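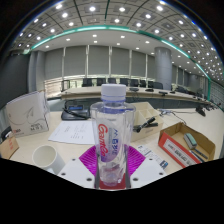

O Tosura Listik é um altifalante com microfone incorporado, para videoconferência, e chegou à redação na versão USB-C, sem bateria. O corpo pesa 972 gramas com o cabo enrolado na ranhura inferior, valor que o fabricante não indica na ficha técnica. Para uma unidade de mesa é pesado, e isso nota-se pela positiva: puxar o cabo não a desloca. A captação é omnidirecional e regista tudo o que toca no tampo. Uma garrafa de água de plástico como esta Ganten, de tampa de rosca estriada, faz-se ouvir do outro lado quando alguém lhe aperta o corpo, mas pousá-la sobre uma base vermelha como a que aqui tem por baixo reduz bastante o impacto na gravação.

Construção

Caixa em ABS mate, grelha metálica, base de borracha em anel contínuo. A borracha larga pó preto nos primeiros dias e convém limpá-la com um pano húmido antes de a pousar em superfícies claras. Os botões são capacitivos, sem relevo. O de silenciar fica ao lado do de volume e confunde-se com ele; ao fim de duas semanas ainda carregávamos no errado. O cabo não é amovível, o que num produto desta gama é difícil de justificar.

Áudio

Na reprodução, a resposta é aceitável para voz e fraca para tudo o resto. Há uma ressonância audível aos 700 Hz que dá às vozes masculinas um timbre anasalado. O equalizador da aplicação corrige parte do problema, mas a definição perde-se quando o aparelho é ligado a outro computador. Medimos 70 dB a um metro com o volume a meio e 71 dB dois passos acima, pelo que a escala de volume está mal distribuída: quase todo o ganho útil concentra-se no último terço.

O cancelamento de eco funciona bem em salas com alcatifa. Com as duas partes a falar ao mesmo tempo, corta sílabas iniciais. O concorrente direto, o Pokberg de mesa, corta menos, embora deixe passar mais ruído de ventilação.

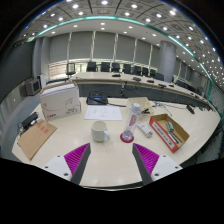

Última alteração desta página: julho (secção de firmware revista)

Firmware e aplicação

A aplicação só existe para Windows e macOS. A atualização do firmware demora bastante e não mostra progresso; a nossa falhou à primeira, com o aparelho ligado através de um hub, e concluiu-se com ligação direta. A nova versão corrige o arranque em modo silencioso e acrescenta a opção de desativar os sinais sonoros. O ganho automático continua a não poder ser desligado.

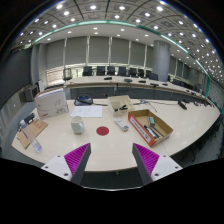 A colocação conta mais do que o manual dá a entender. O Listik deve ficar ao centro, afastado das paredes e nunca encostado a um monitor. Um tampo rígido devolve o som ao microfone, e os que refletem a luz dos candeeiros do teto, como este, costumam ser também os mais lisos ao toque. Canecas e comandos devem ficar à distância de um braço, e a unidade não deve assentar sobre uma junta como a que atravessa esta mesa: a base em anel perde contacto e vibra nos graves.

Preço e disponibilidade

A distribuição é feita pela Cieślak, com garantia de dois anos. A bolsa de transporte é vendida à parte.

Prós: peso, cancelamento de eco em salas tratadas, ligação sem controladores.
Contras: cabo fixo, escala de volume, botões sem relevo, equalização não guardada no aparelho.

Recomendado para salas pequenas com alcatifa. Em salas de superfícies duras, preferimos o Pokberg.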